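Learning to eat breakfast slowly

When I moved to Salem for work, I believed that breakfast was coffee in the car. In my country I was the same, only the car was a bus. My mother complained about it every year, and I told her I was not hungry in the morning.

Then I rented a room for one winter from Silvana Siqueira, who is retired and gets up at 6. In her kitchen it is not possible to drink coffee standing. She looks at you until you sit. In the first weeks I sat only to be polite, with my coat on, and I answered messages under the table.

I have my own apartment now, but the habit stayed with me. I get up 58 minutes before I must leave. I know this number is strange. An hour felt too serious, and I like the two more minutes of sleep. I make oatmeal with an apple, or in August cold yogurt with whatever fruit is cheap. The phone stays in the bedroom.

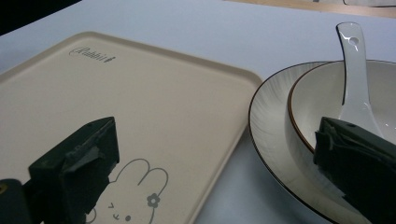
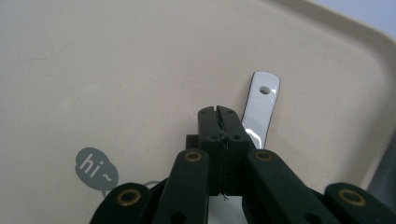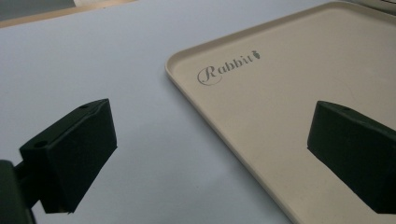 The beige tray is in all three; in the first one you can read its name, Rabbit.

The difficult part for me was not the food. It was to sit with nothing to read. For many days I was bored and a little angry, and I ate too fast and then looked at the wall. My colleague Pushpa Kandpal advised me to put down the spoon after every bite. I tried it and felt very foolish, but my oatmeal lasted longer, so I still do it on some mornings.

I also began to write one line in a notebook about what I ate. There are nearly 692 lines now. Most of them say "oatmeal, apple." One says "bread, too much butter, very happy."

I still have bad weeks. Last month I had early calls with our office in Aston, and I ate a banana on the stairs four mornings in a row. Silvana heard about it from me on the phone and was silent for a long time. Then she asked if at least the banana was ripe.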